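Linimeo Blankets and Throws - Frequently Asked Questions
Last updated: Apr 23, 2022

Can I wash my woven blanket in the machine?
Yes, but please use cold water and the gentle program. Wash it alone the first time - the dark yarns can give some color. Do not use bleach.

Can it go in the dryer?
We do not advise it. Lay the blanket flat on a towel and turn it after six hours. The fringe should be combed with the fingers while it is still damp.

Can I use a blanket as a table cover?
Many customers do so. On a round table the corners will hang lower than the sides, this is normal.
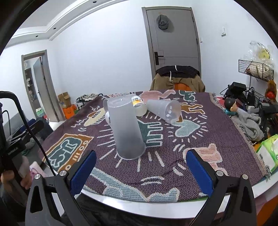 Woven blanket with figures on a round white table.

A thread is pulled out. What should I do?
Please do not cut it. Push it to the back side with a blunt needle.

How long does delivery take?
Orders from our Drildale store are sent in two working days. For Skelcombe, delivery is only on Tuesdays until the end of May.

Can I return a blanket?
You have 14 days from the day you receive it. It must be unwashed and have the label. Write your order number on the form, and send the parcel to Linimeo Returns, 63 Coetzee Road, Drildale.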